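Carbonation (soft drinks)

Carbonation is the dissolving of carbon dioxide gas in water or a flavored drink, and it's the thing that makes soda soda. I keep this page for the Clostley home drinks wiki, where we're allowed to write in our own voices, so you're getting mine. I've been making fizzy drinks in my kitchen for years and drinking the store kind for a lot longer than that.

How it works

Carbon dioxide dissolves in water pretty easily, and it dissolves a lot better when the water is cold and the gas is under pressure. In a sealed bottle there's gas in the little space at the top and gas in the liquid, and the two are in balance. Open the cap and the pressure on top drops to whatever the room is. Now the liquid is holding more gas than it can keep, so it starts letting go. The hiss is the gas from the headspace, and the bubbles are the rest of it leaving at its own speed.

A small share of the dissolved gas turns into carbonic acid. People tend to think the prickle on the tongue is bubbles popping, but most of it is the acid! Fizzy water tastes a little sour with nothing added to it, and flat soda tastes way too sweet because that sharp edge has gone missing.

Temperature

Cold liquid holds more gas. Water just above freezing can hold nearly twice as much carbon dioxide as water at room temperature, with the same pressure on it. So a warm soda foams all over your hand and a cold one behaves, and if you carbonate at home you want your water as cold as you can get it before the gas goes in. I leave mine overnight on the lowest shelf.

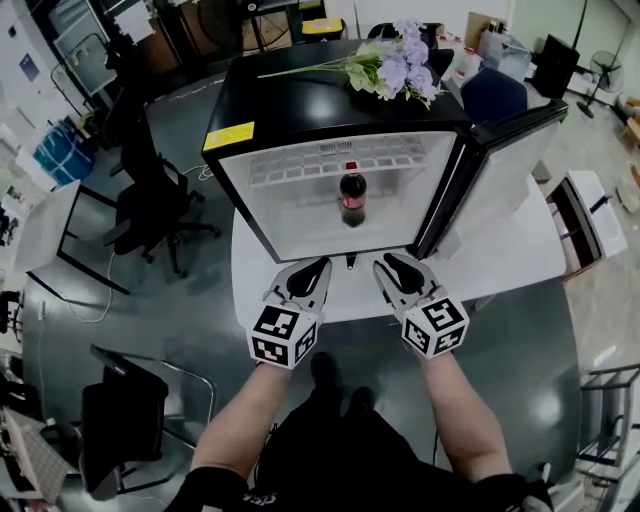 Ghiță wrote in to say that the bottom shelf made no difference at all in a small fridge, and that the back wall was the place to be, at least until a bottle of tonic froze there in January and had to be thawed in the sink.

Fair enough, and I should say something about freezing. Water swells when it turns to ice, and the ice pushes the gas out into whatever liquid is left, so the pressure in the bottle climbs. Cans split and plastic bottles go round at the bottom. If you find one like that, let it thaw slowly and all the way before you touch the cap (over a sink, please).

Measuring the fizz

The trade talks about "volumes" of gas. One volume means a liter of drink has a liter of carbon dioxide in it, measured at standard pressure and at the freezing point of water. Beer often sits between two and three. Colas run higher, usually a bit under four, and some mixers are higher still. I aim for four at home and rarely get there, mostly because I'm impatient with the shaking.

Bottles and cans

Glass holds gas practically forever if the seal is good. Plastic doesn't. The usual bottle plastic, PET, lets carbon dioxide creep out through the walls very slowly, and small bottles lose it faster than big ones since they have more wall for every sip of drink inside. Cans do better than plastic, and they're lined on the inside so the acid doesn't get at the metal.
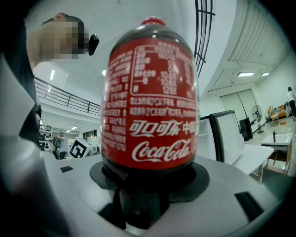 Once a bottle has been opened the clock runs a lot faster. Every time you take the cap off you throw away the gas in the headspace, and then the drink has to give up more to fill it again. Squeezing the bottle before you close it doesn't help, by the way. The walls just push back out as the gas leaves the drink, and you end up with the same big space you were trying to get rid of. Pumping air in with one of those cap gadgets doesn't do much either - it's the carbon dioxide pressure that matters, and air is nearly all something else.

Doing it at home

There are two common ways. The first is forced carbonation, with a cylinder or a little cartridge. I use a Droltia countertop machine with 600 ml bottles, filled to the line with chilled water. Carbonate the water plain and add syrup afterward, slowly, down the side of a tilted bottle. I've done it the other way around exactly once and was wiping ginger syrup off the ceiling.

The second is natural carbonation, where a pinch of yeast eats some of the sugar and makes the gas right in the bottle. It's how old-fashioned root beer and ginger beer get their bubbles. You get a softer fizz and a trace of alcohol, and you have to watch the pressure. Use plastic, leave it out for up to 5 days, and move it to the fridge as soon as the bottle feels hard when you press it. Never do this in thin glass.

Nucleation

Bubbles need somewhere to start. A scratch, a speck of dust or a fiber from a dish towel will do, and so will the rough surface of a mint candy, hence all those fountain videos. A very clean, smooth glass gives you surprisingly few bubbles. Ice straight from the freezer is covered in frost and tiny cracks, so rinse it quickly under the tap first and you'll keep more fizz in the drink.

See also: Seltzer; Zarnitz spring water; Ginger beer; Syrups and cordials

Last edited 9th June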